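Tustell Returns Centre

The Tustell Returns Centre is a goods-handling site run by the office supply firm Mondley. It receives items sent back by customers, checks and cleans them, and packs them for resale, repair or recycling. The centre is known mainly for the Stusari programme, under which part of its bench work is being passed to robot arms trained on the recorded hand movements of people.

History

Mondley opened the centre to replace a set of small returns rooms attached to its shops. Work was done by hand at long benches. Each worker unpacked an item, wiped it down, tested it and chose one of 13 grade codes. Small electrical goods such as calculators, desk lamps and label printers made up most of the load.

The first machines at the site were conveyors and a label reader, both fitted under the operations manager Olanrewaju Abubakar. They cut down on walking and lifting but left the bench work as it was. A later trial of a fixed sorting arm was stopped after one season. The arm could pick up boxed goods but failed with loose cables, soft wrapping and anything lying under something else.

The Stusari programme

Stusari began as a joint project between Mondley and the engineering firm Nwachukwu. Its technical lead is I-hsuan Hsiao. Instead of writing a fixed set of movements for each item, the team records people doing a task many times over and uses the recordings to train the control software for the arms.

The people making the recordings are called demonstrators. They work with a pair of hand-held grippers, one in each hand, whose jaws take the place of the fingers. Printed markers on the grippers allow their position to be followed by camera. Tasks are short and include uncovering an item, turning it over, wiping its face and folding a cloth.

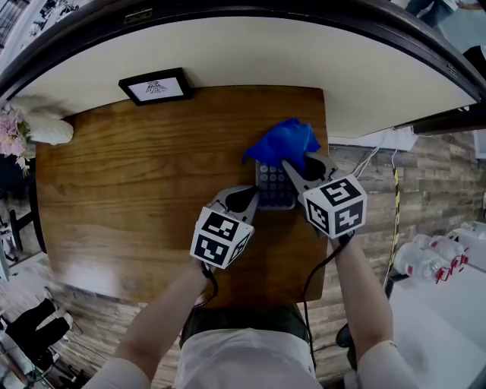
A demonstrator using two hand-held grippers at a calculator partly covered by a blue cloth.

Recording takes place in furnished rooms as well as at the benches — the team found that software trained against a single background did poorly when moved elsewhere. Tables, lighting and nearby objects are changed between sessions. A full set for one task is 700 recordings, and a set is thrown out if the demonstrators have used clearly different methods within it.

Effects on staff

At the start of the programme the centre had 85 bench workers. Mondley agreed not to make compulsory redundancies while Stusari was in its trial stage, and the agreement was renewed on Thursday, July 31, 2025. Posts left empty by people retiring or moving on have mostly not been filled.

Demonstrating is a separate grade with higher hourly pay than bench work. It is open to existing staff after a short course run by Abimbola Etim, a former bench supervisor. Uptake was slow at first. Some workers said they were being asked to train their own replacements, and others found the grippers tiring on the wrists. Sessions were later shortened and a lighter gripper was brought in.

Workers who stayed at the benches now deal with a larger share of difficult items, as the arms take the simpler ones. Osaze Adeleke, the staff representative, has argued that the old hourly targets no longer suit this work. Mondley lowered the targets for mixed loads but kept them for calculators and other small goods. Staff have also asked for a say in how long recordings are kept, and whether faces and voices are removed from them.

Current operation

The centre has 2 arm stations in daily use, both on the early shift. Each is watched by a worker who clears jams and takes over when the software stops. Grading is still done by people. Tamunoemi Akpan, who succeeded Abubakar as operations manager, has said that a third station will depend on results with cloth and cable handling.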